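Foltham Color Names

A word list of color names collected from paint cards, yarn labels and seed catalogs, with one hex value for each name. Maintained by Donnie Cowie.

What is in it

The list has 456 rows. Each row has the name as printed, a plain color word (blue, gray, yellow and so on), a hex value and a source code. Names are kept in their original spelling, so both "gray" and "grey" turn up. The plain color word always uses "gray". 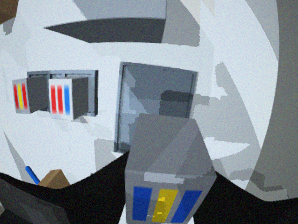 Blue and yellow stripes with grays.

Sources

Most names come from the Smits paint cards and the Notora yarn labels. Another 250 names were typed up from older cards but have no hex value yet. They sit in a separate file, pending.csv, and are not part of the 456.

Hex values were picked by eye on one monitor - treat them as a starting point if you need to match real paint. Whites and pale grays are the weakest part of the list. 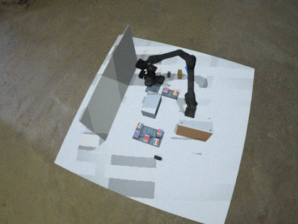

Two names for the same hex value are allowed. Two hex values for the same name are not, unless the source codes differ.

Files

colors.csv - the main list
pending.csv - names without hex values
sources.txt - what each source code stands for

Known problems

The code SK was used for Skekumis seed catalogs and, by mistake, for a few yarn labels. This was partly fixed in October. Please check the name against sources.txt before relying on that code.

Corrections

Open an issue with the row number and the source you are working from.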